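# 银器上的小印记是什么意思

银勺、银杯、银盘的背面或底部，常有几个很小的图案或字母。它们是用钢制的冲头敲进金属里的，叫作“印记”。印记大多只有2到3毫米高，要用放大镜才能看清。本文说明这些印记由谁来打、怎样打，以及读的时候按什么顺序。

## 纯银为什么不做勺子

纯银很软。用纯银做的勺柄，稍微用力就会弯。银匠因此在银里加入少量别的金属，通常是铜。几种金属熔在一起，得到的材料叫“合金”。

最常见的一种银合金，每1000份重量里有925份是银，其余75份多数是铜。它叫“标准银”，英文写作 sterling。数字“925”说的就是这个比例。另一种常见的比例是800，含银少一些，更硬，颜色也略微偏黄。

这个比例叫“成色”。成色只说明银占多少，不说明器物有多重，也不说明它有多旧。

算一算：一只标准银的盘子重500克，里面有多少克纯银？用500乘以0.925，得到462.5克。剩下的37.5克是铜或其他金属。

## 四类常见的印记

**成色印记。** 表示合金里有多少银。有的国家用数字，有的国家用动物或人头图案。英格兰的标准银用一头行走的狮子。

**制作者印记。** 表示是哪位银匠或哪家作坊做的，多数是姓名的首字母，外面围一圈边框。边框的形状也要记下来。两位银匠的首字母可能相同，边框却不一样。

**城市印记。** 表示器物在哪里检验。伦敦用豹头，伯明翰用船锚。

**年份字母。** 有些检验所每年换一个字母，一轮用完以后换一种字体或边框，再从头开始。所以单看一个“B”还不能确定年份，必须连同字体和边框一起查表。

不是每件银器都有全部四类。美国的旧银器上常常只有制作者的名称和“STERLING”一词，没有年份字母。

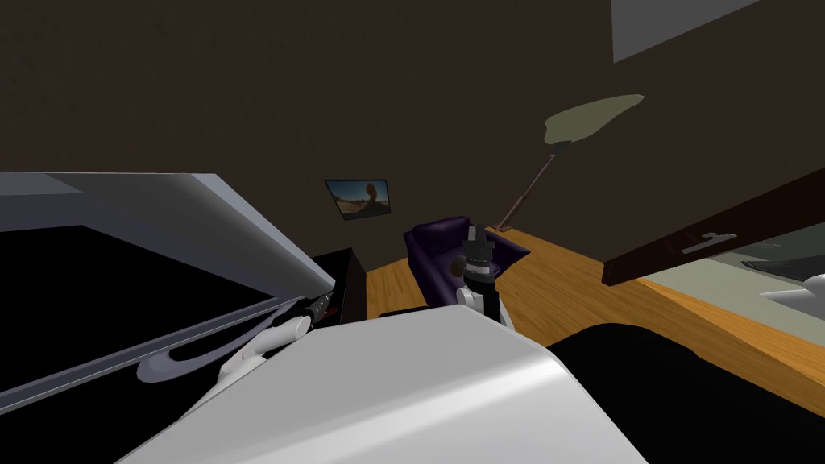
## 印记是怎样打上去的

冲头是一根短钢棒，一端刻着图案。图案在冲头上是左右相反的，打到银器上才是正的。刻好以后，冲头要加热，再迅速冷却，使钢变硬，这一步叫“淬火”。淬火后的钢很硬，也很脆，还要用较低的温度再加热一次，叫“回火”，减少它的脆性。

打印记时，银器放在钢砧上，冲头垂直立在选定的位置，用锤子敲一下。冲头歪了，印记就会一边深一边浅。敲两下，图案可能出现重影。空心的器物，例如茶壶，里面要用一块合适的钢撑住，否则壶壁会凹进去。

现在也有用激光刻印记的。激光不推挤金属，适合很薄的零件。

冲头用久了，细线会磨平。研究银器的人可以利用这一点。索朗热·雅凯（Solange Jacquet）在小册子《勒布兰作坊的勺子》里比较了105把茶勺。勒布兰（Lebrun）作坊的印记是字母L加一颗星，早期的勺子上，星的五个角都很尖；晚期的勺子上，有一个角几乎看不见。她按照这个角的磨损程度，把没有年份字母的勺子排出了先后。

## 检验成色的方法

最古老的方法用一块黑色的硬石头，叫“试金石”。检验者把银器在石头上轻轻划一道，旁边再用已知成色的银针划一道，然后比较两道痕迹的颜色。为了看得更清楚，检验者会滴上专用的酸液。酸液有腐蚀性，这项工作只能由受过训练的成年人做。

另一种方法用X射线。仪器向银器表面发出X射线，金属里不同的原子会发回不同能量的射线，仪器据此算出各种金属的比例。这种方法不留划痕，但只能测到很浅的一层。如果器物是铜做的，外面镀了一层银，结果就要小心解释。

## 镀银的标记

镀银器物的里面是别的金属，表面只有薄薄一层银。常见的标记有“EPNS”，意思是“电镀镍银”。“镍银”这个名称容易误会：它由铜、镍和锌组成，里面没有银。

有些镀银器物的标记排成一行，每个字母各有边框，远看很像银器印记。要逐个辨认，不能只看排列。

## 自己读一组印记

需要一只放大镜、一盏台灯、一张纸和一支铅笔。先得到物主的同意。

1. 洗手并擦干。在桌上铺一块软布，把勺子放在布上。
2. 让灯光从侧面照过来。光从正上方照下来时，浅的印记不容易看见。
3. 从左到右画下每个印记，包括边框。看不清的地方画虚线。
4. 先找成色印记，再找制作者印记，最后查城市和年份。
5. 写下印记在器物上的位置，例如“勺柄背面，靠近勺头”。

不要为了看清印记而用力擦拭。抛光每次都会带走极少的一点银，擦得多了，印记会变浅，以后就更难读。银器表面发黑，是银与空气中的含硫气体反应生成了硫化银。要不要清洁，由物主决定。

## 词语表

- **合金**：含有两种或更多元素的金属材料。
- **成色**：合金中贵金属所占的比例。
- **冲头**：一端刻有图案、用来敲打印记的钢棒。
- **淬火**：把钢加热后迅速冷却，使它变硬。
- **试金石**：用来比较金属划痕颜色的黑色硬石。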